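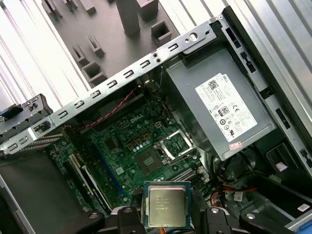

Should a town that is short of water keep its reservoir full for the summer, or release some of it to the farms in spring?

It should release some of it, early and on a published schedule, and keep back a fixed amount for the taps that can't be touched by anyone.

I have lived in Nallalby long enough to sit through 11 of these arguments, and they go the same way each time. The winter is dry. The level at Plodow starts to drop in February, well before it should. The growers along the Iturra canal ask for water, the town council says drinking water comes first, and the two sides trade letters until the heat arrives. By then the seedlings are dead or they aren't, and the decision has been made by the weather.

Drinking water does come first. I don't know anyone on the canal who argues otherwise, and I have asked a good many of them. The disagreement is over how much "first" means. At the moment it means whatever the water office feels comfortable with on the day. One year the gates shut in March, another year they stayed open until the first week of June, with the lake at nearly the same level. A grower can't plan around that. Neither can the town, for that matter.

Vangelis Kourkoulas farms at the tail end of the canal, past the second siphon, where the water arrives last and leaves first. He told the spring meeting that he could live with a small allotment or with none at all, provided he heard about it before he bought seed. Last year he heard three weeks after. He had put in peppers and onions, and he plowed most of the peppers under. A "no" in February would have cost him much less than the "maybe" he got instead.

The water office has an answer to this, and it deserves a hearing. Lefteris Mitsotakis-Vlachou, who ran the gates for years and still advises the office, says a promise made in February can turn out wrong by May. If there is no spring rain, the office has either broken its word or put the town at risk. He would sooner say nothing until he is sure. I understand that. If the taps run dry, his phone is the one that rings.

But the risk can be written into the schedule. Set the town's reserve first, as a level on the gauge at Plodow, and say in plain words that no canal release will take the lake below it. Then set the release for each month above that line. If the lake falls faster than expected, the later releases shrink, by an amount everyone has already seen on paper. The grower knows the worst case when he buys his seed. The office keeps its word even in a bad year.

There are 3631 metered connections in Nallalby, and mine is one of them. We should be part of this too. The town has asked growers to give up water in every dry year I can remember, and has asked households for very little. Lawn watering was limited to evenings once, with no penalty, and the sprinklers on my street ran at noon as usual. If the canal is going to be cut by a published amount, the town should be cut by one as well. Two watering days a week from April on would be a fair start – and it should be enforced, with a warning and then a charge on the bill.

Then there are the leaks. The old main between the treatment plant and Drirum was supposed to be replaced before I retired, and I have been retired for some time. Every summer a wet patch comes up on the Drirum road near the bus shelter, and every summer a crew digs it out and puts a clamp on it. I can't say how much is lost there, and as far as I can find out the office can't either, as there is no meter at the Drirum end. Put one in. It is hard to tell a man to plow under his peppers when we haven't measured what goes into the ditch.

Some people want to skip all this and raise the dam. I'm not against it, and I signed the petition when it came around. Still, a higher dam holds more water only in a year when there is more water to hold, and it would be a long time coming. We would reach the first dry spring after it was finished with the same argument and a bigger lake to have it over.

The council takes up the water plan again next month. The draft I have read runs to a good many pages on the history of the canal and half a page on releases. I would like to see those lengths reversed. At the least it should name the reserve level, the monthly releases above it, the household limits that go with them, and a date in February by which all of it is posted at the water office and at the canal gatehouse. The growers have said they will accept a low number. They should be given one before planting.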